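Small Corners: a gallery of the flat on Ghanem Street

Rawan and I moved in last September with 7 boxes, a kettle and a sofa that had to come up the stairs on its side (thank you, Jad, your shoulder will never be forgotten). People keep asking to see what we've done with the place, and I keep saying I'll put some pictures up, so I finally sat down on Saturday with a pot of tea and did it. The gallery goes room by room, hallway first, and I've only got as far as the cupboards because I got carried away with the writing. Typical me!

If you're after grand makeovers you've come to the wrong page. We rent, we're not allowed to paint, and the landlord at Drulham Lettings likes everything back the way he left it. So this is mostly about storage and the silly things that make a plain white flat feel like ours.

A quick word on the furniture before the pictures, as I always get asked. Hardly any of it is new. The hall bench came from Rawan's sister Joelle, who was moving to Treltlow and had no hallway to put it in. The bookcase was left by the people before us, with one shelf upside down, and we've never turned it over. The desk was Erhan's, and it still has his coffee rings on it (Erhan, I know you read this, buy some coasters).

As for stickers, that one is my fault. I've collected them since school and for years they lived in an envelope, far too good to use. Do you do that? Save the nice ones for something worthy and then never find it? Rawan told me she'd had enough of moving that envelope from house to house, and that I was to stick them on something or give them to her nephew. We agreed on the insides of cupboards. Shut the doors and it's all very grown up, open them and there's a bit of nonsense. I'd do every door in the place if I was let, and I've got my eye on the one under the sink next.

I did ask whether they'd peel off again before I started. Jad swears by a hairdryer on low and a bit of cooking oil for whatever's left behind. We'll find out when we leave, I suppose, and if it goes badly you'll hear all about it on this page.

THE WHITE CABINET
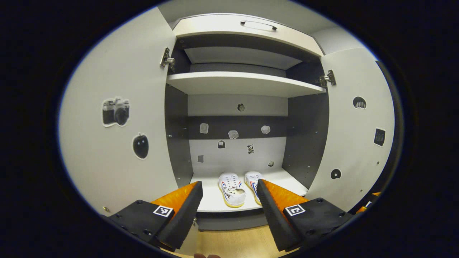
Hala Kanaan

Both doors open, so you get the full effect! The black film camera with the white outline, up on the left door, is my favourite of the lot and I dithered for ages over where it should go. The dark sides and the stripy grey back were a gift for this sort of thing, as the pale stickers show up so nicely on the dark band. I didn't measure anything, which is why the three on it sit in a bit of a wobbly row. There's also a tiny dark one lower down that looks like a little cartoon animal's face, and I say hello to it more often than I'd like to admit.

The argument at the moment is what belongs in the tall part. Rawan says board games, I say my sewing things. Joelle says towels, but she doesn't live here so she doesn't get a vote.

Next to go up will be the bookcase and then the balcony, if the tomatoes have perked up by then. Send me your own cupboard doors in the meantime, I'd love to see them.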